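Bimanual cell, hardware sort -- collection log
8/11/20
Entry: Y. Kpodo. Operators: O. Amegashie, A. Fawzy

Task family is the compartment organizer: nuts, bolts and wing nuts between the cloth and the cells, both arms teleoperated. Language label is fixed per block and entered before the first episode. Target for this block is 50 accepted episodes per operator. Control loop unchanged since the March rebuild. Printed cloth stays on. Benedicta wants the patterned background in every hardware set, and the Losham data already covers plain grey.

Start states vary in hardware mix, spread and organizer pose. The calculator stays toward the front as a distractor and is not to be grasped. Any episode with calculator contact gets tagged D2 and kept.

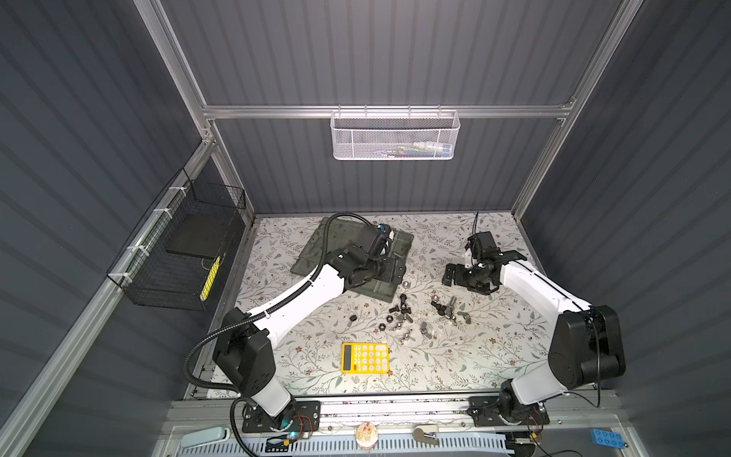

Mixed hardware on the cloth. Left gripper at the green tray, right gripper open above the spread.

Notes on grasping. Hex nuts on the flat are slow to pick up with parallel fingers; Obed approaches across the flats and closes at low speed. Aicha prefers a steeper wrist and a second attempt if the first slips. Both styles are acceptable. Do not coach toward one of them, as the Zavska policy collapsed when all the demos came from a single operator. Regrasps stay in. Pauses longer than 2 s at the start are trimmed by the Hasteven script, pauses mid-episode are not.

Colour is not a sort criterion in this block. Black and silver parts of the same type carry the same label.
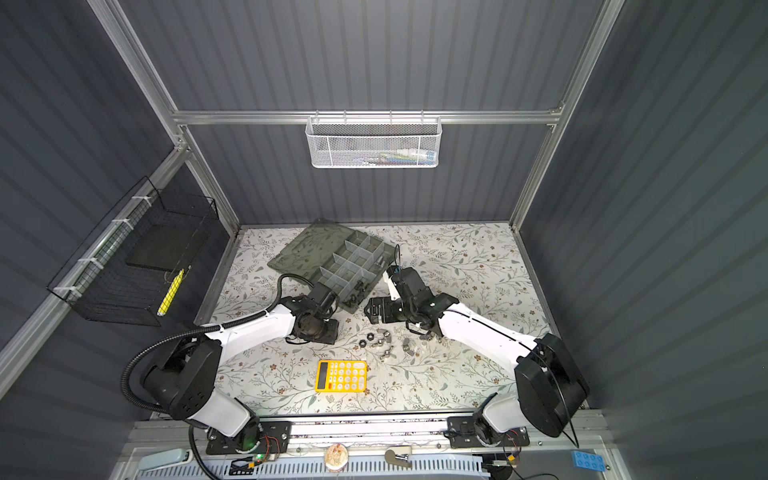 Handovers between grippers need more clearance than the sheet allows. The wrist camera on the receiving side loses the part behind its own finger for the last part of the approach, and the fixed view is then the only one with usable information. I have asked Abena to check timestamp offset between the two wrist streams before we trust any handover episode. Until then they go in a separate folder.

Running total for the family before this block is 294 accepted, of which some 182 have the organizer square to the back wall. That is too lopsided. Rotate it between resets from now on, by hand, no jig. Lid position is also free, but it must be open before recording starts. 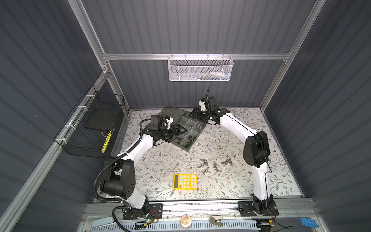
To do
-- Abena: wrist stream offset, both arms
-- Obed: wing nut only starts, organizer rotated
-- Aicha: relabel the Asante episodes where "fitting" was used for nuts
-- Me: rewrite clearance line on the operator sheet, add D2 to the tag list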